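Play table check, Room B, Kalow St. site
October, before 9 am. Done by Nelly Echeverri, copy to Oona Seppälä

1. Table top. Wiped, no splinters felt. Few scuffs, leave for now. OK

2. Walkway behind table. Clear. OK

3. Cords. Off the floor, OK. Recheck after lunch.

4. Small parts on table. See below. Green ring has small marks/holes on the face, ran a finger round the center hole, no sharp edge. Anything that fits in the choke tube goes up on the shelf. Needs tidying befor kids are in. 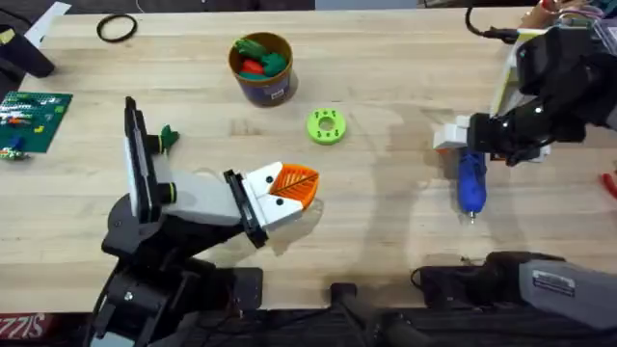
Ring out on the wood in both, container near it.

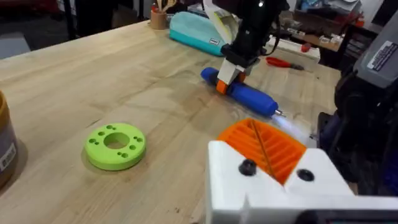

5. Container with label. Label stays on untill we log it. Rim OK, no cracks. Toy veg pieces go back inside, incl. the dark green one with the points.

6. Blue thing with silver metal tip. NOT a toy. Goes in the locked drawer. FAIL till moved

7. Teal pouch. Seam ok, white tag tight. Empty it and check the bottom for bits.

8. Glare on table. Bright patch by the metal tip, hard on the eyes. Ask Oona re blind.

9. Inventory sheet. Says 71 pieces, not recounted today.

Result: pass exept item 6. Initial when done. NE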